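Erkonero Support — ticket history
Subject: Sisar sorting kit misses some blocks after moving to a new board
Product: Sisar tabletop kit, evaluation unit
Customer: Stulletness workshop
Status: Closed, with one item passed to documentation
Opened: July 2022

Customer, first message

We have the Sisar kit on trial until the end of the month and need to decide whether to buy it. It ran well on the plain grey mat that came in the box. We have since put it over a wooden board on our own perforated table, and now it goes wrong on the small shape blocks. The arm moves to the right area, comes down, closes on nothing and lifts again. It then reports the pick as good and carries on.

We ran the stock sorting job, 300 picks, speed left at the default. It logged 81 misses. On the mat we had 26 in the same job. Software is the version shipped with the kit. We have restarted everything twice and reseated the tool.

Support

Thank you for the counts, they help. Please tell us three things: how the board is held, whether you ran the surface setup again after fitting it, and what value is shown for surface height on the Smadi settings page. Please also send a picture with the arm stopped low over the blocks. Don't change any settings yet.

Customer

The board sits flat on the table with bolts at the front corners. It doesn't shift when pushed by hand. We did not run the surface setup again. The quick start sheet says to do it "when the work area changes" and we took that to mean moving the whole table. Surface height shows 0.0, the same as it did for the mat.

The job was paused for the picture, with the tool down behind the green cross, between the blue triangle and the blue cube. All the blocks are towards the far side of the board, in two groups. The pale wood in front is clear.
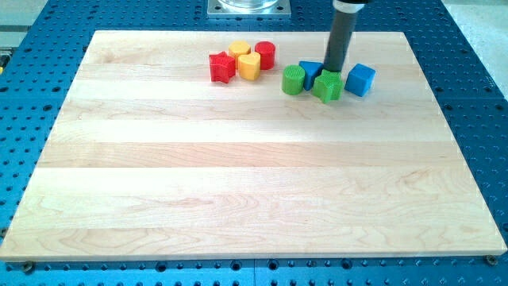
Step 1: Surface height

Support

The value of 0.0 is wrong for your board. The kit still believes the blocks are standing at mat level, so it works out their position from the wrong height. The error grows towards the far side, and that is where you have your blocks.

Open Smadi, choose Work Area, then Surface, then Measure. Clear the blocks first. Let the tool touch down at all the points it asks for, including the far ones. Save, then restart the job from the beginning. Resuming a paused job keeps the old value.

Customer

Done. It now reads 18.2. The first attempt stopped with a "point out of range" message at the far left, but the second went through. Same job again, same blocks: 70 misses. Better, though not by enough for us to sign anything.

Step 2: Spacing between blocks

Support

The out of range message can be ignored if the second attempt saved. The remaining misses are probably a spacing matter. The blocks in your right-hand group stand close together, and the triangle is partly behind its neighbours from the front. The stock job assumes a finger's width of clear space on every side.

Please spread the blocks out, bring them forward into the clear part of the board and run it again. If you need them close together, turn on Careful Approach under Pick Options. It is slower.

Customer

Spread out and moved forward, we had 26 misses, the same as on the mat. With Careful Approach on and the blocks back in tight groups it was a little worse than that, and the job took noticeably longer. We can live with it for demonstrations — for daily use we would keep the blocks apart.

One complaint remains. A missed pick should not be reported as good. We only have these numbers from standing beside it and comparing with the log.

Step 3: False "good" result

Support

Grip Check is off in the stock job. Turn it on under Pick Options and a closed, empty gripper will be logged as a miss and tried once more. We agree it should be on by default and have raised that with the product team. We can't give a date.

Customer

Grip Check is on and the log now agrees with what we see. Please close this. We would still like the quick start sheet to say plainly that a new board needs a new surface measurement.

Support

Wording change passed to documentation. Your trial has been extended by a week to make up for the time lost. Closing.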